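Robot club still has to prove itself

Temmont students want a robot to sort household odds and ends. For now, club members work a gripper by hand over an orange box, and coach Bronwyn Rakena concedes the robot itself is months off.

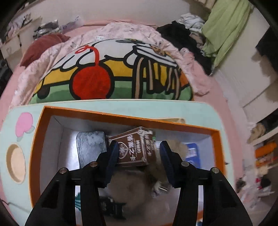
The club's two-fingered gripper over a box of mixed items.

The club has spent 53 hours on it. Six members are left - seven signed up in January. Student Darcy Ellery says small parts are next. Whether any of it will work without a person attached is anyone's guess.

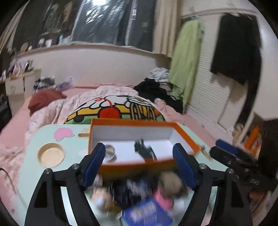
A public demo is promised, but Rakena wouldn't name a date.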